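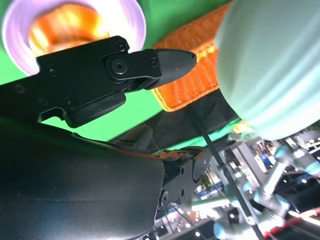

Clerkadach Webbing-Handle Carry Bag, Black and Orange

The Clerkadach is a general-purpose carry bag in black fabric, fitted with wide woven strapping in orange with a lighter yellow-orange edge. It is supplied by Durker Equipment to schools, libraries and community facilities across Canada, and is held in stock year-round at the Urnenia warehouse.

Construction

The strapping is 100 per cent polyester and is sewn directly to the body panels. Each handle is box-stitched at both ends. The coloured edge is woven into the strap and will not peel or lift in the wash. The body is a mid-weight black fabric with a flat base, a single main compartment and one interior pocket suitable for a transit pass or keys. Bags are shipped folded.

Intended use

The bag is suited to the daily transport of clothing, towels, cups, lunch containers and light classroom supplies. It is not rated for climbing, hoisting or the restraint of loads in vehicles, and the strapping must not be used for these purposes. The maximum recommended load is 14 kilograms.

Care

Empty the bag and shake out any crumbs or grit before washing. Machine wash in cold water on a gentle cycle and hang to dry. Do not bleach, tumble dry or iron. Some transfer of dye may occur during the first wash, and pale items should be laundered separately. Marks on the strapping may be treated with mild dish soap and a soft brush.

Ordering

Institutional orders are accepted in cartons of 200. Smaller quantities may be requested through the Ji program, under which participating school boards and municipalities combine their requirements into a single shipment each March. Customers who have ordered through the program previously should quote their existing account number.

An identification panel can be added at the time of ordering. Artwork must be submitted in one colour, and a proof will be issued for approval before production begins. Printed orders are subject to a minimum of 300 bags and cannot be cancelled once the proof has been signed.

Returns

Unprinted bags may be returned unused in the original carton. Return freight is the responsibility of the customer, except where the goods are faulty. Claims for stitching faults should include the batch code found on the inside label.

Contact

Enquiries concerning specifications, samples and delivery to northern and remote centres may be directed to Ye-seo Yeon, Institutional Sales, Durker Equipment.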